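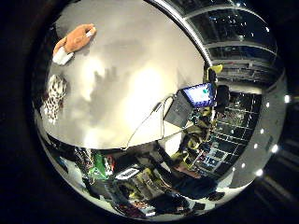
Flirkden is a snow-and-marsh battle map for Nollgate, and this repo holds everything you need to load it, break it, and rebuild it your own way. It started as one frozen lake with a sniper tower on it and grew into a full-size map with 13 named areas, two rivers and a rail line that runs nearly the whole way across the north. If all you have is an open laptop across the table from an orange plush toy, you can still play it: there's a low-detail build in `dist/lite` made for exactly that kind of setup. The full build looks a lot better in the fog, though, so try both!

**Current build:** 11 February 2020
**Works with:** Nollgate server 2.4 and up

## What's in the repo

- `map/` – terrain tiles, water, roads, rail
- `loot/` – spawn tables, one file per area
- `props/` – fences, crates, boats, the big crane at Branel Docks
- `dist/full` and `dist/lite` – ready-to-run builds
- `tools/` – the loot checker and the minimap exporter

The map has 2,258 loot spawn points right now. 749 of them are in or near Chiang, the hill town in the middle, and yes, that's a lot. Chiang is supposed to be loud. Drop there if you want a fight in the first minute, and land at Branel if you want a boat and some time to think.

## Install

1. Stop your server.
2. Copy the folder you want from `dist/` into `nollgate/maps/`.
3. Rename it to `flirkden` (all lower case, or the server won't list it).
4. Add this line to `server.cfg`:

```
map_pool += flirkden
```

5. Start the server and type `map flirkden` in the console.

Clients download the map on first join. The full build takes a while on slow connections, so warn your friends before game night.

## Settings worth changing

| Key | Default | Notes |
| --- | --- | --- |
| `fog_level` | 2 | 0 turns it off, 4 is nasty and great fun |
| `ice_breaks` | true | Heavy vehicles go through lake ice |
| `train_runs` | true | One train, loops all match |
| `zone_style` | slow | `fast` suits small lobbies |
| `dawn_start` | false | Long shadows, low sun, lovely |

My favorite mix is `fog_level 3` with `dawn_start true`. You hear the train long before you see it, and the last circle at the sawmill gets really tense.

## What changed since the August build

- The train stops at Chiang station now, so you can board without a running jump
- Footprints in snow fade after two zone phases
- Ladder on the Branel crane fixed (you could fall through the third rung)
- 11 new buildings along the south river, all of them open inside
- Smaller minimap file
- Marsh grass no longer draws through closed windows

The footprints are the part I'm happiest with. Tracking a squad through fresh snow and finding them crouched behind a woodpile is the best thing that has happened on this map!

## Known problems

- Boats sometimes spawn on top of the ice when `ice_breaks` is off. They slide. You can drive them, sort of.
- The tunnel under the rail line is too dark in the lite build.
- Bots get stuck on the church steps in Chiang. A pathing fix is in the `bots` branch but it makes them refuse to enter the church at all.
- Spectator camera clips into the hill behind the sawmill.

## Making your own version

Please do. Edit a loot file, then run the checker:

```
python tools/check_loot.py loot/chiang.txt
```

It prints any spawn point that sits inside a wall or under the ground. Fix those first, then rebuild with `make full` or `make lite`. If you move a road, run the minimap exporter too, or players will follow a line that leads straight into the marsh.

Pull requests are welcome for props, bug fixes and loot balance. For new areas, open an issue with a rough sketch before you build, as the northeast corner is already spoken for (there's a ski lift coming).

## License

Map files and props are CC BY 4.0. Tools are MIT.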